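Home | Lists | Search archives | Subscribe | Help
This site uses cookies to remember which threads you have read. OK / Settings

[drastby-boards] Re: Do breadboard ends really matter on something this small?

From: Mieke Desmet
To: drastby-boards
Friday

Zoltán Szabó wrote:

> I've been asked for a big pastry board by my sister-in-law, who saw
> one in a shop window and now can't be happy without it. I have a
> stack of maple left from the bed that never became a bed. Plan is to
> edge-glue it, plane it, oil it, and hand it over with a stern talk
> about dishwashers.
>
> Question 1: do I need breadboard ends? The last panel I made without
> them went the shape of a potato chip by April.
>
> Question 2: oil. I have read 845 opinions and they were all in
> capital letters. Mineral, tung, walnut, beeswax, "my grandfather used
> lard." What do people here use on things that will have dough on them?
>
> Question 3: is it all right to flatten the thing with a belt sander?
> I know what you're going to say.
>
> Zoltán

Zoltán,

You know what I'm going to say, so I'll get it out of the way. No. A belt sander will flatten a board the way a dog will tidy a buffet. If you have a hand plane that cuts at all, go across the grain at a slant, then the other slant, then with the grain, and check with something straight. If you don't have a plane that cuts, this is a fine excuse to find out why.

On the ends. I used to put them on everything. I put them on a cutting board the size of a paperback once, and it took me two evenings and looked like a coffin lid for a hamster. They do help hold a wide panel flat, but only if you let the panel move inside them. Glue the middle couple of inches, leave the rest dry, and stretch the outer peg holes in the tongue so the pegs can travel. If you glue the whole length, the maple will want to shrink across its width, the end piece won't, and some dry winter night you'll hear a bang from the kitchen and blame the cat. With a pastry board I'd leave them off. The ends never stay flush through the year anyway, and flour packs into the little step.

Your potato chip is a different matter. When you say "the last panel I made," I'd like to know three things: how long the wood sat in your shop before you touched it, whether you took the same amount off both faces, and where it lived afterward. My money is on the third one. I had a lovely beech board go badly wrong because I stored it flat on the counter next to the sink. The top dried out, the bottom didn't, and it rocked like a cradle. I flipped it over for a week and most of the cup came out. Stand it on edge when it's not in use and let the air get at both sides. Tell your sister-in-law this in the same breath as the dishwasher talk. She will forget both, but you'll have a clear conscience.

Also, oil both faces. I know the underside isn't going to be looked at. Oil it anyway, same number of coats, and don't skip the end grain, which will drink like a sailor on the first pass.

As for which oil: plain mineral oil from the drugstore, then a bit of mineral oil and beeswax melted together once it has stopped drinking. It never really cures, so it needs redoing, but anybody can redo it with a rag. Tung is handsome and takes forever. I stay away from walnut for a gift, since I don't know who's going to be eating at that table. Lard goes off. Your grandfather may have liked that.

Stock. If your bed maple is under an inch thick after planing, I'd keep the strips narrow, 4 inches at the most. Runora has a long argument in the archives with Cui about whether you have to flip every other strip so the rings face opposite ways. I read all of it with a cup of tea and came out agreeing with whoever had posted last. I put the best-looking face up and make sure the grain runs the same way for planing. Five of mine are still in daily use that I know of, and the only one that split was dropped down a stairwell.

Size is where people get into trouble. Everyone asks for big. Then it won't go in the sink, won't go in the cupboard, and lives behind the fridge door until somebody moves. Ask her to measure the place where she means to keep it. I like plain square edges with the corners just knocked off, and no juice groove on anything meant for dough. 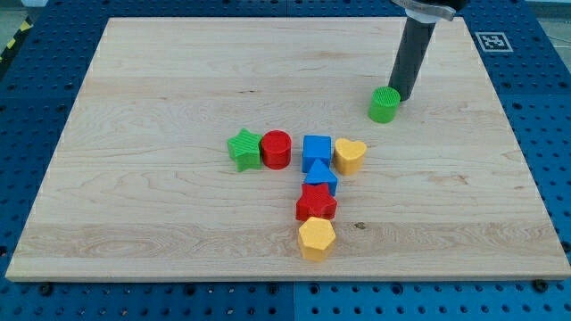 Big pale board, no groove. 

If she's going to lean on it with a rolling pin, it will creep across the counter. You can add a lip underneath along the front edge so it hooks over the counter, screwed from below with slotted holes, same reason as the pegs. Or a damp dish towel, which costs nothing and which she already has. I built the lip on mine. I now own a board with only one good side, which makes my advice about flipping it over rather hard to follow.

Last thing, on glue. Kernodance swears by hide glue for all of it and will be along shortly to say so. For a board that gets wiped down every day, use the yellow waterproof stuff and wipe the squeeze-out while it's rubbery. Don't crank the clamps until your ears pop. If the joint won't close with moderate pressure, go back to the plane.

Send word on how it goes. And what happened to the bed?

Mieke

--
drastby-boards mailing list
Previous in thread | Next in thread | Back to index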